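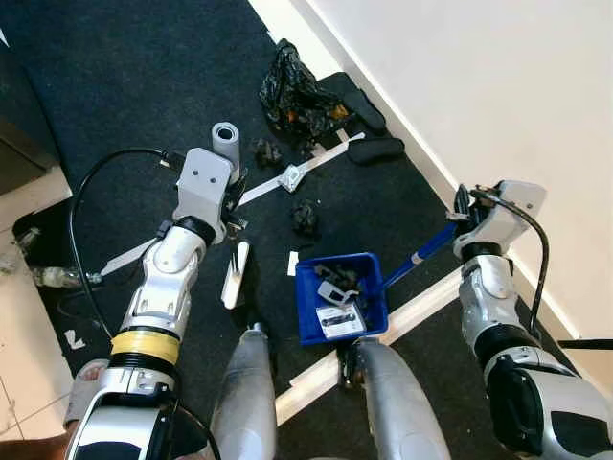
A blue dustpan on dark charcoal carpet.

Print this article | E-mail this article

Putumus Air

Putumus Air was a regional airline based at Pangate, a river port whose airport had one runway and, for most of the carrier's life, one departure gate, labeled Gate 2. The airline flew scheduled passenger services for 27 years and is remembered chiefly for its fares, its soup, and its relaxed view of the timetable.

History

The company was founded by the Cieślak family, who had been running a ferry across the same stretch of water and were tired of getting wet. Its first aircraft was a secondhand turboprop with 30 seats, bought from a mail contractor and delivered with the sorting shelves still in it. Passengers on the early flights were asked to mind their heads, and several wrote in to say that they had not.

A second route, to the hill resort of Gustatley, opened the following May. It was meant to carry skiers. Gustatley had very little snow but a large number of dentists, and the flight soon became popular with people who needed a crown.

Naledi Sithole took over as managing director in the airline's tenth year. She bought two larger aircraft, replaced the paper tickets, and moved the head office out of the ferry shed. Under her management the network reached seven destinations, one of which the airline served twice a week and could not find a hotel in.

Service

Hot soup was served on every flight, including the 155-mile hop to Gustatley, where it had to be finished during the descent. The choice was leek or tomato. A third soup was promised in the in-flight magazine for six years.

The frequent flyer program, Putumus Friends, awarded one point per flight and a free return trip at 1000 points. There is no record of the trip being claimed. A revised program offered a tote bag at 30 points and was much better liked.

Closure

Rising fuel bills and a new road tunnel cut deeply into traffic on the Gustatley route, and the dentists began to drive. The last scheduled flight left Pangate on 26th November, 40 minutes early, and had to come back for two passengers. The aircraft were sold, and the head office is now a carpet showroom.

Related articles
Pangate Airport
Gustatley (hill resort)
Cieślak Ferries
List of defunct regional airlines
In-flight catering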